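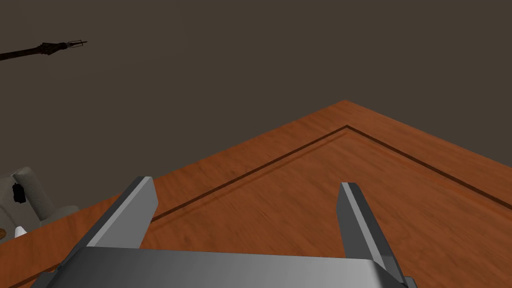 Aarne Kauppinen objected, on reading a draft of this section, that 62 scenes were too few to say anything about transfer, and that the number of episodes mattered less than how much the start poses differed. We agree in part, and have split the counts by scene below.

**Figure 1.** Simulated view from behind the open gripper, over a wooden tabletop.

### 3.2 Collecting demonstrations

All demonstrations were gathered in the Nanine simulator. An operator steers the arm with a hand controller, and the software stores the view from behind the gripper along with the joint angles and finger opening at each step. An episode ends when the operator presses a button or after 1000 steps.

We kept 3856 episodes. Those in which the operator let go of the controller were removed before training. Start poses were drawn at random for each episode within a box above the table, with the fingers open. In the Ollum scenes the box was smaller, which we noticed only in March, and these episodes are listed separately in Table 2.

Each scene was recorded by at least three operators. Training used all scenes except those in the Stasiv group, which were held out for the tests in Section 4.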